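Clearing the Table: How Long Does It Take to Tidy Up After a Shared Meal?
Student project report, Udavville
04/05/2018

When our group first picked this topic I have to admit I was worried it would be too small. Everybody clears a table, and most of us have been doing it since we were kids! But once we started paying attention to the order people do things in, there was plenty to write about, and we ended up with more notes than we could use.

We watched 22 cleanups over the month of February, most of them in the Panasiuk study kitchen and the rest at home. For each one we wrote down what was picked up first, where it went, and how long the whole job took. The slowest one ran to 361 seconds, mainly on account of a long hunt for a lid.

People nearly always began with the cups. Plates came next, and chopsticks or forks were often left lying on the tray until the end — I do this myself, as my family was happy to point out. Snacks were the part we hadn't planned for. Some people put an unfinished packet into a box right away, and others walked around it until everything else was done.

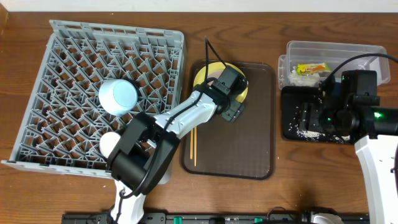

Rice was a subject all its own. Grains spread much farther than you would think, and in 13 of our cleanups somebody had to go back to the table a second time for the ones they had missed. Doing the dishes first and the crumbs last worked best for us, though wiping took up to 4 minutes when the rice had gone everywhere. Next time we would like to try it with a bigger tray.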